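Avbridge Repair Room
Bench and Open-Case Inspection Checklist, with comments
Inspected by: Oranuch Wongsuwan
Date: 08/10/2024
Result key: OK / Fix / Fail / N/A

The form was last revised by someone who liked boxes. I have answered in the boxes where they were big enough and carried on underneath where they weren't.

SECTION A: THE ROOM

A1. Walkways clear to both doors
Fix. Clear to one door. The other is reached by a short climb over the Matar monitor boxes, which were "going on the next van" in the previous report as well. Move to the store cupboard or admit they live here.

A2. Fire extinguisher in place, in date, correct type
OK. CO2, in date, on its hook. Somebody's lanyard was also on the hook. Lanyard handed back.

A3. Floor dry, no trailing leads
Fix. Dry, yes. One extension lead runs from the wall socket to the kettle by the scenic route. Kettle to move nearer the wall. It is not to be plugged into the bench sockets while it waits.

A4. Lighting adequate for close work
OK, now that the tube over the back bench has been replaced. I could read the small print on a memory module without holding it up to the window, which was the test I used last time and failed.

A5. First aid box stocked
Fix. 16 plasters listed on the lid, four inside, all of them the tiny round sort. Case edges do not make tiny round cuts. Order the fabric strip kind.

SECTION B: POWER

B1. Bench sockets tested and labelled
OK. Labels legible. One says "NOT THIS ONE" in biro and has been tested and passed, so please take that off or tell me what it knows.

B2. Isolation switch reachable and not obstructed
OK.

B3. Mains lead removed from any machine with its cover off
OK for the units I looked at. Reminder that "switched off at the back" does not count as removed. The lead comes out and goes on the hook, where you can see it.

B4. Power supplies kept closed
OK. I will go on writing this every time. The power supply comes out of a machine whole and goes back in whole. The screws on its lid are nothing to do with us. If the fan in it sounds like a bag of gravel, fit another unit.

B5. Spare power supplies stored and marked
Fix. Eight on the shelf, all called "good?" on their stickers. The question mark needs to be resolved one way or the other.

SECTION C: OPEN MACHINES

C1. Case laid on its side, stable, cover put somewhere sensible
OK. Covers have gone to the rack, apart from one found propped against the radiator at shin height. I found it with my shin.

C2. Processor out of socket: chip parked in a holder, contacts protected
OK, and a good deal better than it was. The old method was to put the processor down on whatever was flat, and on one occasion that was a biscuit tin lid. Parts now get a proper place of their own beside the machine, processor in its pocket and memory in its slot, and I have no complaint to make about it, which leaves this box looking rather bare.

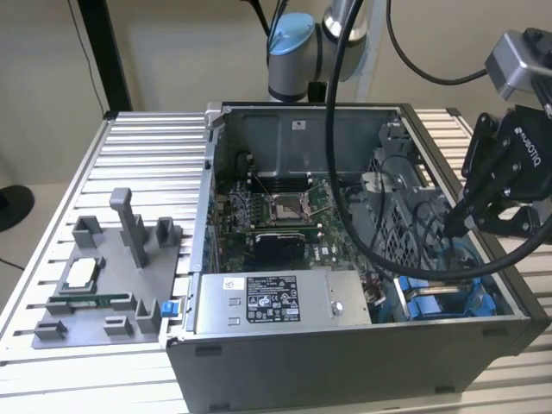 What I would still like is a rule about the socket. With the chip out and the lever up, the thing is open to every dropped screw, sleeve button and crumb in the building. If you are coming straight back, fine. If you are going to lunch, put a plastic socket cover on. There is a bag of them in the second drawer, under the cable ties, where I put them in December so that everyone would find them.

C3. Fingers off the socket contacts and the underside of the chip
OK as far as I could see. Hold the processor by its edges. Old paste comes off the lid with a lint-free wipe and the proper cleaner, and kitchen roll is neither.

C4. Memory handled by the edges, latches undamaged
OK. Modules should click in without anyone leaning on them. If you have to stand up to do it, it's the wrong way round.

C5. Internal cables out of the way of fans and socket
Fix, minor. Tuck them back before you start. Two machines on the waiting shelf had a cable lying where a fan blade would meet it at switch-on.

C6. Plastic clips, drive caddies and release tabs intact
Fix. One snapped tab in the Redis batch. It has been glued, and glued shut. Replace the caddy.

C7. Screws accounted for
Fix. The magnetic dish holds a mixed collection going back several owners. Empty it at the end of each job. A screw left over is a screw missing from somewhere.

SECTION D: TOOLS AND STATIC

D1. Wrist straps present, worn, tested
Fix. Present: yes. Tested: yes, all passed. Worn: one, by the bench leg.

D2. Earth point connected
OK. Meter reading fine.

D3. Screwdrivers complete and undamaged
Fix. The Drilleo set is missing its number 2 crosshead, same as every set ever sold after a fortnight. The powered driver stays off motherboards altogether.

D4. Compressed air used away from open benches
Fix. Use the corner by the extractor. I found the dust from one machine inside its neighbour.

ACTIONS

Matar boxes moved, kettle moved. Before the next inspection.
Plasters and one crosshead screwdriver ordered. Oranuch.
Spare power supplies tested and relabelled, no punctuation.
Socket covers moved to the top drawer.
Redis caddy replaced.

Signed: O. Wongsuwan
Copy to the noticeboard, if the takeaway menu can be persuaded to shift along.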